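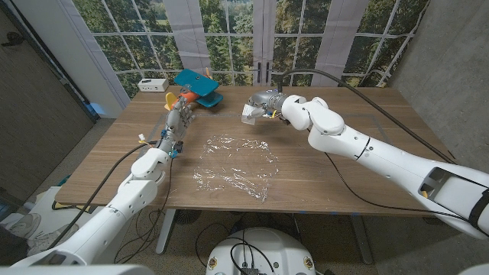
4 minute read

How to Wrap a Small, Oddly Shaped Gift Without Losing Your Patience

By the Dorketti Paper & Home desk
August 6, 2019

Print this page | E-mail to a friend

A book is easy. A shirt box is easy too, and I could do one half asleep. But sooner or later somebody you love is going to ask for a toy airplane, with wings up top and wings underneath and a propeller out front, and you will stand at the table turning it over and wondering where on earth the paper is supposed to go. I have wrapped a good many of these for the toy drive at Prilberg every February, and I've settled into a way of doing it that I'd like to pass along.

What you'll need

Clear plastic wrap, a wide piece (I like 16 or 20 inches)
A small square of white paper or card for the tag
Ribbon or soft string
Tape
The toy, and any little extras going in with it

Get the table ready first

Clear yourself more room than you think you need. I use a plain wooden table and I like to be able to walk all the way around it. If you're doing more than one gift, put down a few bits of tape to mark out a square in the middle. That way every sheet you pull comes out close to the same size, and you won't be guessing each time. Use a tape that lifts cleanly, and try it on the underside of the table first if the finish is an old one.

Now pull your plastic. Crumple it gently in both hands and then open it back out flat. I know that sounds backwards! Smooth wrap clings to itself the second you look away, and a sheet with some creases in it is much easier to gather up. The folds catch the light very prettily, too, and they hide the spots where you had to start over.

Fold the tag

Do this before the toy goes anywhere near the plastic, while your hands are still free. Fold the paper once, press the crease with your thumbnail, and write the name inside. Keep it small. A big tag on a small airplane looks like luggage.

Choose a little something to go in beside it

An airplane on its own tends to tip onto one wing inside the bundle. A small block or cube tucked up against the body holds it steady, and it gives a child one more thing to play with. Rounded edges are best, as a sharp corner will go right through the plastic when you pull it tight. Hold the block up near the edge of the table and turn it over once or twice before you decide which side should face out.
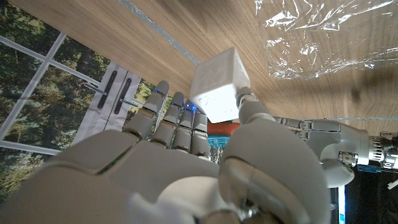

A white cube with softly rounded edges, next to the clear wrap.

Bring it all together

1. Lay the toy across the middle of the sheet with its nose toward a corner.
2. Set the cube under a wing, snug against the body.
3. Bring up the two long sides loosely and let them meet over the top wing.
4. Gather the ends. Leave the propeller plenty of slack so it doesn't get bent.
5. Tie your ribbon behind the wings, slip the tag underneath it, and knot it again.

If the plastic splits, don't peel everything off. Lay a second piece over the first and tie again.

The whole thing takes me roughly 20 minutes when the wings are being difficult. Store the bundle somewhere it won't have anything stacked on top of it, and keep the leftover wrap for next time.

Shared 177 times | 89 comments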